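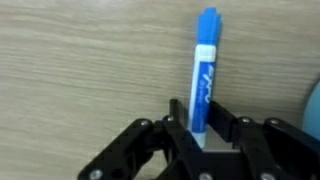 How early should the walk-through start on a show night?
Two hours before doors, so there's still time to rope off a row or swap a bulb.

This is my own list for the Bettencourt, our old single-screen movie house, last gone over on 6th April before the Womanum silent film weekend. My comments are mixed in, sorry, I talk when I inspect!

Lobby
Front doors open outward, both leaves: OK
Exit sign over the candy counter lit: OK (it buzzes, though, and I'd love a new one)
Carpet edge by the ladies' lounge: FIX. Taped again. The tape is the same awful green as last time and I caught my heel on it anyway.

Auditorium
Aisle lights, house left: OK
Aisle lights, house right: one out by row M
Balcony rail: firm, I leaned on it hard
Balcony seats: closed until further notice. The house was built for 500 and I'd dearly love to fill it, but those bolts scare me.
Side exits: both clear. Somebody had parked the piano bench in front of one in November, so now I look twice. 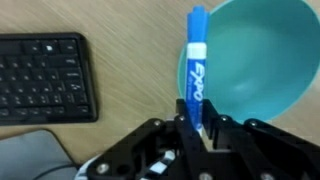
Can people stand at the back if a show sells out?
Only if the fire marshal has approved it in writing, and ours hasn't, so once the seats are gone we stop selling.

Booth
Fire extinguisher tag in date: OK
Port shutters drop freely: OK
Lamp house fan: OK, but let it run a full 15 minutes after the last reel, please. Rodrigo Peixoto timed me once and I'd cheated by half.
Film cans off the floor: mostly (the Dumton newsreels are still under the bench)
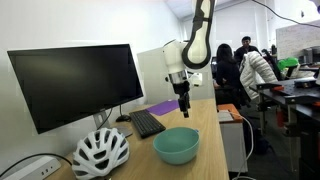
The catwalk over the stage is where I get strict. Nobody goes up alone, pockets get emptied first, and everyone wears a proper hard hat with the chin strap done up. A bicycle helmet like the white one lying on the desk, with all those long openings in the shell, is meant for a fall off a bike and I won't sign anyone up the ladder in it. Real hard hats hang inside the stage door. Khrystyna-Mariia Polishchuk has the key to the ladder cage.

Stage
Curtain motor stop button: OK
Curtain hem clear of footlights: OK, and it looked gorgeous
Trap door bolted: OK
Stage left work light: FIX, flickers when the organ blower kicks in

Still open: carpet edge, row M, stage left light.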